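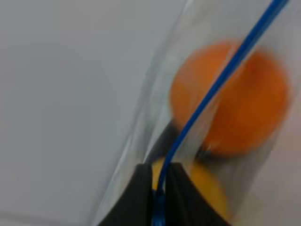 Wrist view of a clear bag, with motion blur on the plastic and on the orange item inside it.

Wureck FAQ

Last updated 11/07/2021

These are the questions we get most about Wureck, our software stack for handling bagged goods with a two-finger gripper. Some of the answers will disappoint people who have seen the talk. If you want the install guide or the message reference, those have their own pages.

What is Wureck?

Wureck is a set of programs that run a robot arm during bag handling: a perception module, a grasp planner, a motion layer and a logger. They talk to each other over a message bus and you can swap any of them out. People like to call it a platform. It's four programs and a pile of config files, and the config files are where you will spend your time.

Does it work?

On what? That's the question to ask anyone who sells you manipulation software, us included. With zip-top bags, moderate fill, one bag at a time on a plain table, it works well enough that we keep developing it. With a heap of bags in a tote it does badly. Between those two there is a lot of ground we haven't covered, and we would be guessing if we put a word on it.

What is your success rate?

We stopped putting a single figure on the front page in October, and a few people have complained. The old figure came from 80 trials on bags the developers had packed and placed themselves. Everyone on the team knew by then how to lay a bag down so the planner would like it. I don't think anyone cheated. I do think the number measured us as much as it measured the code.

The test logs are in the repository with the failures left in. Work out your own rate from those, using your own idea of what counts as a success. Ours has changed twice. Under the first version, a bag lifted and then dropped on the way to the bin was a pass, which is hard to defend.

Why are clear bags so much trouble?

Most depth cameras expect a surface to send light back in an orderly way. Clear film sends some back, lets some through and throws the rest somewhere else. You get depth readings on the contents, readings on the table underneath and holes where the glare is, and very little on the film, even though the film is what you're trying to grab. The color image is better but has its own problems. A strong glare streak has a hard bright edge, and edge-hungry networks love it.

Then there's the shape. A rigid box has a pose, six numbers, and you can argue about whether you have them right. A bag doesn't have a pose in that sense. It has contents that sit somewhere and film that goes wherever it likes, and once a finger touches it your last estimate is old news.

So what does the perception module give you?

Three outputs. A mask for the bag, a rough mask for each item inside it, and a line estimate for the closure strip when the strip has a color the network can find. Each comes with a confidence value. Please don't read those values as probabilities. We checked them against hand labels and they are too sure of themselves, worst of all on crumpled film, where you most need them to be modest. Set your own thresholds on your own data. 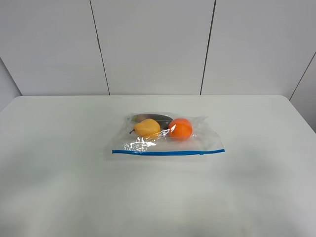

Zip-top bag with a pear, an orange and an eggplant. The blue strip along the near edge is the kind of closure the line estimate looks for.

Isn't a bright blue strip making it easy for yourselves?

Yes. A saturated line on an off-white table is about as friendly as this problem gets. If your bags have a clear closure, expect the line estimate to drop out often, and plan for grasps that don't need it. We had a fallback that looked for the doubled film at the edge and it was poor. It's still in the code behind a flag. Leave the flag off unless you feel like fixing it.

Why fake fruit?

It doesn't rot and you can order the same shapes again. The cost is that artificial produce is smooth and shiny in ways that real produce often isn't, and it weighs whatever the maker decided. A grasp tuned on it tells you little about a bag of ripe pears. When somebody shows you a grocery demo, from any group, ask what's in the bag.

The eggplant in the second picture is a decent hard case for the item masks. It's long and dark and lies behind the pear, so only the upper part shows. Masks for an item like that tend to get split in two or joined to a neighbor. If all you need is to lift the bag, you can live with it. If you're counting items, don't trust the count.

Do I need both a wrist camera and a fixed one?

The stack will run with either. We use both, and they disagree more than you might hope.

The fixed view is steady and shows the whole table, which makes it the better source for planning. It can't tell you much about what happens between the fingers once the arm is over the bag. The wrist view gets close, but it moves with the arm. You can see what that does in the first picture: much of the view is smeared along one direction, and the orange item has soft edges. Feed that to a network trained on sharp stills and it will still hand you a mask. The mask will look reasonable on a dashboard. It may be off by enough to miss a fold.

We now drop wrist images above a set joint speed. The release notes called this "motion-aware filtering." It is an if statement.

Is the planner learned or hand-written?

Both, and the seam shows. Treder, the grasp planner, has a learned part that scores grasp candidates and a hand-written part that throws out the ones that would put a finger into the table or jam the wrist. We tried giving the learned part more to do. It found grasps we wouldn't have thought of, along with a fondness for pressing straight down on the contents. The rules stay.

There's a common claim that enough data makes the rules unnecessary. Maybe so. I have yet to see it shown on a setup where the tester didn't also pick the bags.

How much data was it trained on?

2,000 recorded grasp attempts, of which 600 have masks drawn by hand. By current standards that is small. Before you ask whether more would help, look at how alike the attempts are: same table, same lights, same few bags. We would take 48 attempts from a messy kitchen over another thousand of our own, and we have said so to everyone who offered to fund another thousand.

Can I train on simulated bags?

You can. Kwak, our simulator bridge, will produce as many as you have disk space for. Rigid contents come out fine. The film is the weak point. Simulated film folds too neatly, and its glare doesn't move with the camera the way it should. Models trained only on Kwak output looked great in Kwak. On the real table, they took highlights for edges. Mixing simulated and real images gave us a small gain that I wouldn't swear to, given how few test runs were behind it.

What is Sekari and do I have to use it?

Sekari is the replay tool. It loads a log, lines up both camera streams with the joint data and the planner's choices, and lets you step through. You don't have to use it, but debugging from text logs alone is miserable. Most bugs that people report to us as "bad perception" turn out, on replay, to be a clock problem: the mask is fine, it just belongs to an earlier moment than the arm does.

So check your clocks first. Please. There's a script for it in the tools folder.

How fast is the control loop?

The motion layer will take updates at up to 48 per second on the machine we use. Perception can't keep up with that, so most of those updates run on an old mask. A fast loop rate in a spec sheet says how often the arm is told something. Whether it's told anything new is a separate matter, and you should ask for that number too. We log the age of every mask for this reason, under mask_age in each record.

Does it recover when a grasp fails?

It retries. I'd hesitate to call it recovery. After a failed lift the planner takes a fresh look and scores again from nothing, with no memory of what went wrong. If the bag hasn't moved, it may well choose the same grasp a second time. You can turn on a penalty for repeating a grasp, which helps in the plain cases. In the others it sends the gripper to its second-worst idea.

Can I use this in production?

The license lets you. I'd advise against it. There is no safety-rated code anywhere in Wureck, and the force limits are only as good as the arm's own. If you need a bag moved from one place to another all day and the bags are all alike, price a suction cup and a fixed program before you price any of this. It will be dull and it will probably win.

Will you support my gripper?

If it has two parallel fingers and a driver that reports width, it should work after calibration. Other types need a new candidate generator. Several people have asked for a three-finger version and none has yet sent a patch.

I ran it and my results are worse than yours. What did I do wrong?

Possibly nothing. Go through the clocks, then the camera calibration, then the lighting, in that order. If all three are good, you may simply have a fair test of the software. Send the logs, including the runs you would be tempted to leave out. Veikko Ruotsalainen reads them and adds them to the public set if you agree to it. Reports with no logs attached get closed.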